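Section 4: Setting Up Your Tiveo Under-Shelf Light

Before you start, lay out the parts: one light bar, two end clips, one power adapter, one dimmer knob, and a bag of screws. The bag holds more screws than you need. Keep the spares in the drawer where all such screws go to live.

CAUTION: Switch off power at the breaker before drilling near any outlet. Checking "just the one wire" doesn't count as switching off power.

1. Pick your spot. The bar needs a flat surface to hang from, such as the bottom of a shelf or wall cabinet. Curved undersides will hold it for one evening.

2. Hold the bar in place and mark both ends with a pencil. Stand back and look. It's crooked. Mark it again.

3. Drill a pilot hole at each mark. Stop well short of the top of the shelf, particularly if it has plates on it.

4. Screw in the end clips until snug. If you use a power driver, set it to 2. Setting 4 will crack the clip, and replacement clips come from Dekker, who ship them when the mood strikes.

NOTE: The bar weighs about 500 grams. Do not hang mugs, herbs or a paper towel holder from it. Craig Leckie at our help desk has heard all your reasons already.

5. Snap the bar into the clips, left end first. You should hear a click. A crunch means you started on the right.

6. Plug in the adapter and press the dimmer knob once. The light comes up at half brightness. Turn the knob for more, or hold it down to save the setting.

7. Check for glare. Polished counters throw light back at you, so tilt the bar slightly toward the wall and look again from where you normally stand.

Kitchen counters with marble patterning:

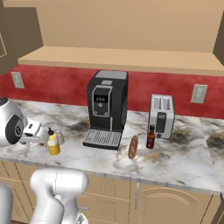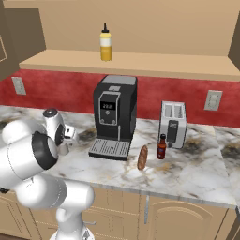

8. Peel off the protective film. It was on the whole time, and it explains the murky light in step 6.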